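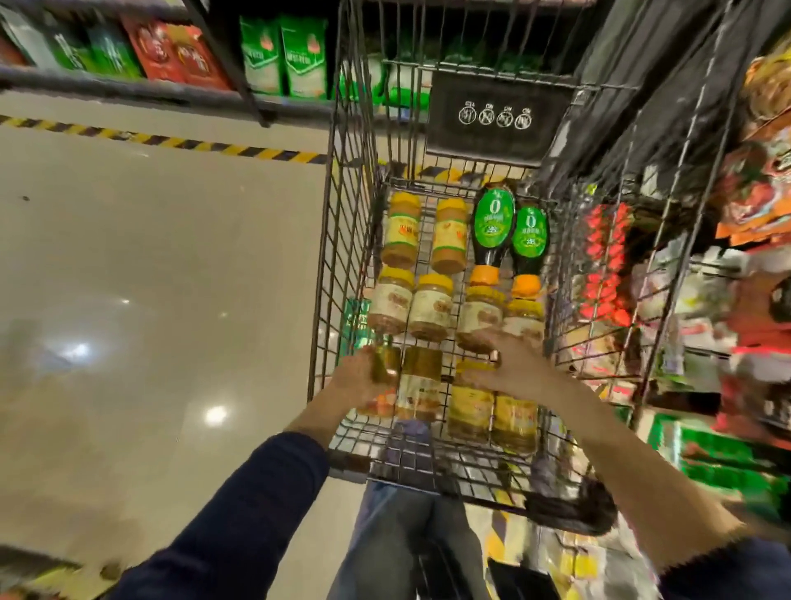

Packing the cart the way we want the robot to learn it: jars on their sides, in rows.

I spent most of January buying sesame paste. Well, picking it up, looking at it, laying it in a cart and then putting it all back, which my family says doesn't count as shopping.

It started with a robot called Climow. Climow lives in a workshop in Relville and has two arms, a decent pair of hands and no idea what a grocery store is. The plan was to show it. Takeshi Hattori, who runs the project, is a big believer in teaching by hand - you do the job yourself with a camera up at head height, you do it again, and the software works out what your hands were up to. I said I'd try it for the magazine. I figured one afternoon! I ended up recording 187 runs.

You'd think there's not much to it. Reach, grab, cart. But my first six runs got thrown out, every one, and Takeshi was very nice about it. I was snatching things. I'd have a jar off the shelf and down by my hip before the camera got a decent look, and then I'd be staring off down the aisle for the next item while my hands did something out of view. People do this all the time and we never notice. So I learned to look at what I was holding, and to hold it where I was looking, label out, for a slow breath.

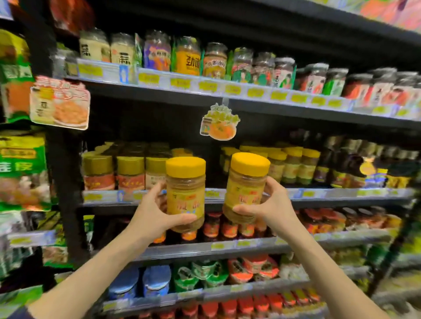

Two hands are harder than one

Once I could manage a single jar without embarrassing myself, we moved on to pairs. One in each hand, same product, up where you can see them both. I'm right-handed and my left hand turned out to be kind of a passenger. It would wait around until the right one had finished and then hurry to catch up, and of course that went straight into the recordings. Shirley Arsenault, who checks the runs, could spot it within seconds. "Your left's asleep again," she'd say, and off I'd go to do it over.

The oyster sauce was my favorite. Those are squeeze bottles that stand on their caps, so everything in your head says they're upside down and you want to flip them over (I did, twice, and had to start again). The grip is nice, though. There's a bit of a waist to the bottle and your fingers just find it.

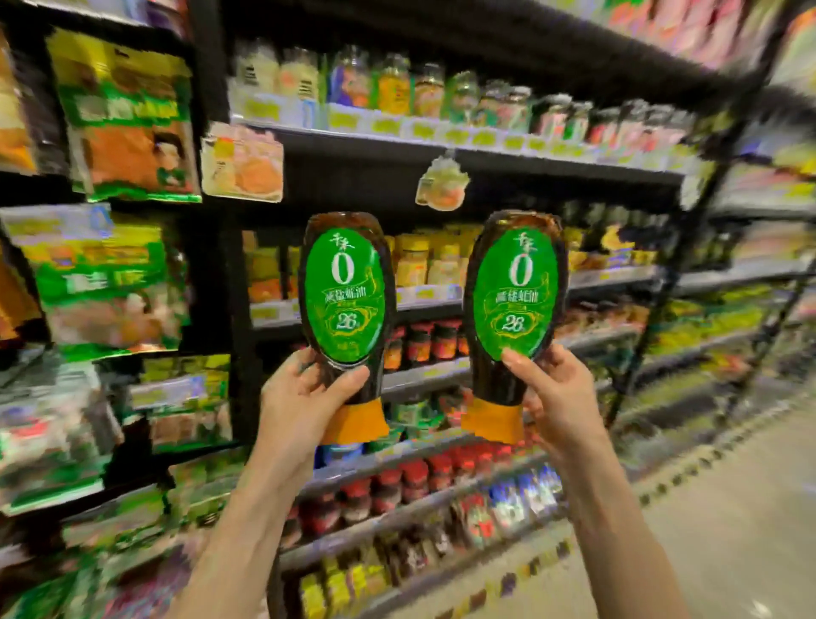

I asked Takeshi why we didn't just drive the robot by remote control instead, and he said they do that too, back in Relville, with a pair of handles that move when you move. I had a go. It's great fun and it's slow! Picking up one jar took me 21 seconds, and I squeezed it like I was mad at it. You can't feel the lid under your fingers, so you creep in from the side and hope. His view is that you want both kinds of showing: lots of quick human runs for the general idea, then a smaller pile of remote ones so the robot learns what its own arms can reach.

What I never got good at was the back of the shelf. The front jars are easy, but go for one in the second row and your wrist has to come in over the top, with jars on either side, while the other hand is still busy with the first jar. I did 11 of those in a row one morning and only liked two of them. Shirley kept the rest anyway. She says a robot ought to see somebody hesitate once in a while.

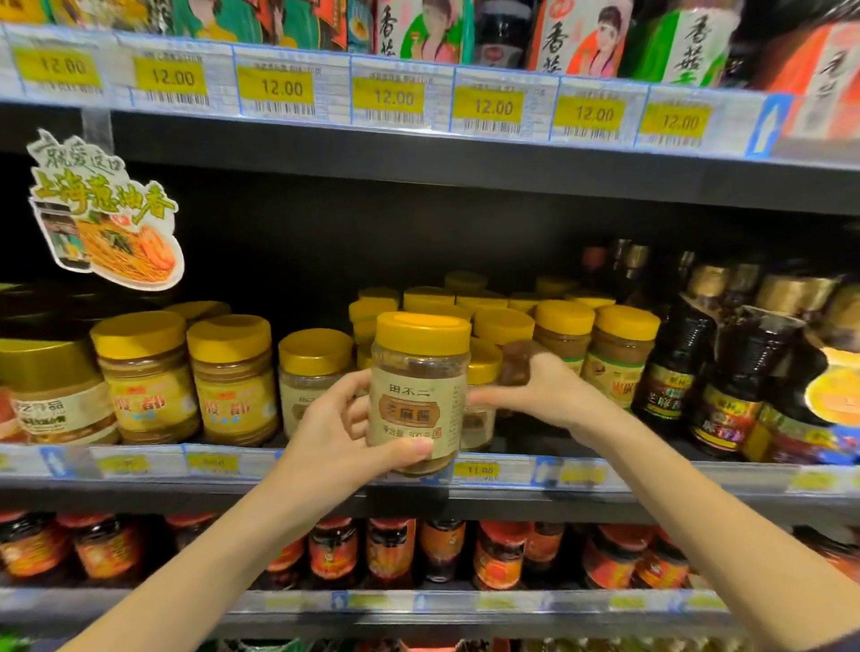

Nahom Tilahun
Contributing writer

Then there's the cart, and I have opinions about the cart. I would've stood everything up, like a normal person. Takeshi wanted it all lying down in rows, same kind with same kind, because a row is easy to check afterward. By the end I was nudging jars straight with my fingertips without being asked, and now I do it at home with my own groceries.

I went back to Relville to see Climow try it on a practice shelf. It took a jar, held it up with the label facing out and waited, for just about as long as I do. Then the right hand went for the next one and the left hung back a little. Shirley looked over at me and I pretended to be reading my notes.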